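Rangement des craies et petits bâtonnets — questions fréquentes

Quel type de boîte choisir ?
Un bac transparent à cloisons internes convient à la plupart des salles. La référence Skolico reste lisible de côté, sans manipulation. Éviter les bacs opaques : le niveau de remplissage n'y est pas contrôlable.

Faut-il un plan de travail dédié ?
Une surface claire et rigide suffit. Les résidus de craie s'y voient moins mais s'y essuient plus facilement que sur le bois brut. Laisser 5 cm libres devant le bac pour poser un bâtonnet avant de le ranger.
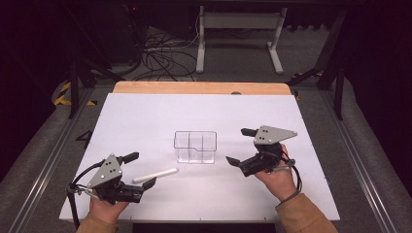
Hemi Katene signale que, chez lui, les bâtonnets rangés debout se cassent à la base au bout de quelques semaines, et demande s'il vaut mieux les coucher.

Oui, pour les longueurs supérieures à la hauteur des cloisons. Sous cette limite, la position verticale reste acceptable, à condition de garnir le fond d'une feuille de mousse de 3 mm.

Combien de pièces par bac ?
Le modèle Metley est prévu pour 18 bâtonnets. Au-delà, les cloisons fléchissent et le tri par couleur ne tient plus.

Comment nettoyer les cloisons ?
Chiffon sec, puis eau tiède sans détergent. Pas de solvant — le plastique blanchit. Séchage complet avant remplissage.

Les cloisons sont-elles vendues séparément ?
Oui, par lot, à partir d'octobre.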